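Date: February 23, 2020
From: Zoi Lazaridis
Subject: Re: [travby-users] Grasp planner picks the wires, not the connector

> We upgraded the Mesora planner last week and now the top-ranked grasp on
> the cable task is nearly always somewhere on the wire bundle. The old
> release went for the metal connector. Same config file, same gripper.
> Is there a weight we need to set, or is this a bug?

It's a default that changed. In the new release the candidate sampler runs before the segmentation mask is applied, so anything thin and close to the fingers gets proposed and scored. The old order was mask first, then sample. The change was made for bin picking, where it helps.

I ran into the same thing on our bench. The part to pick is the metal connector standing on the table, and the wires from the board run straight into it. From the wrist camera the two are very close in depth.
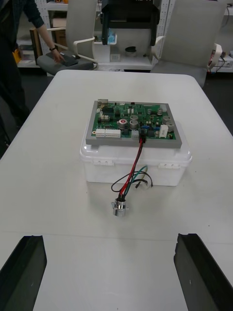
Wrist view at the pre-grasp pose, connector between the fingers.

I logged 254 candidates from this pose with the default settings. Only 17 were on the connector. The rest were on the wires, plus a few on the front of the plastic box.

Two changes fixed the ranking for me:

- set `mask_stage: pre` in the sampler block
- raise `min_contact_width` until the single wires drop out

With both set, the top candidate was on the connector in all 100 replays of the log. I have only tried 24 picks on the arm so far, so please don't take it as settled.

One more thing to check is the depth filter. The connector is shiny and reflects the overhead light, and the filter can punch a hole in the depth there. If the hole is large the mask comes back empty, and the planner falls back to the unmasked sampler with only a debug message. I think that fallback should be an error. I'll send a patch to the Clenov branch unless someone depends on it.

Could you post your sampler block and one depth image from before the grasp?

Zoi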